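Oil finish on a light wood tabletop, water rings after a month

Dalwood Forum > Surface Finishing > Tables and Worktops

planeshaver
Posted 2024-06-28
Finished a tabletop with Riedl hard oil, two coats, 24 hours between. Sanded to 180, vacuumed, wiped with a barely damp cloth. After a month of normal use it takes a ring from any cold glass left for an hour. The ring fades by the next morning but not all the way. Is this a coat count problem or a cure problem? The can says full cure in ten days.

tenonfirst
Coat count. Two is thin for a table. I put on four, and the fourth goes on with a gray pad.

Ollovlow
Disagree. Extra coats of hard oil over a surface that's already sealed just sit there and stay soft. What was the room temperature? Below 60 F the can's cure time means nothing.

planeshaver
Garage, low 60s by day, colder at night. I did not measure at night.

Ollovlow
Then it was undercured when you moved it in. Give it until the middle of July somewhere warm with air movement before you add anything. Re-coating now traps the solvent.

grainraiser
Both of you skipped the sanding. 180 is coarse for a top that gets wet. I stop at 240 and raise the grain twice with water before the first coat. Mine has had daily use since last summer. Same oil, two coats. 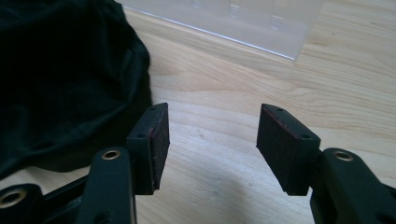

My table surface.

tenonfirst
Nice light tone. Which species?

grainraiser
Bought as an offcut, never identified. It took the oil evenly, no blotching.

Ollovlow
240 is where penetration starts to drop with this type of oil. The pores get burnished, the oil stays on top, and you're back to a soft film. The old Dralier data sheet said 150 to 180 for tables. I would trust that over one good result.

grainraiser
The Dralier product was a different oil with more wax in it. Not comparable.

Ifeoma Olaniyan
I refinish tables for a cafe. We tried hard oil to 180 and to 240 on two halves of the same top. After six weeks I could not tell the halves apart by eye or by touch. What did matter was wiping off the excess at 15 minutes — leave it for 40 and you get a tacky layer that marks from everything. How long did you wait, planeshaver?

planeshaver
Closer to half an hour on the first coat. I had to take a phone call.

Ifeoma Olaniyan
I would start there. Wipe a test patch with mineral spirits on a white rag. If the rag picks up yellow, you have uncured excess. Scrub the whole top, let it dry two days, then one thin coat.

tenonfirst
I still say four coats.

planeshaver
Rag came up pale yellow near the center, clean at the ends. Scrubbing it tonight. The rags are going outside, flat on the concrete.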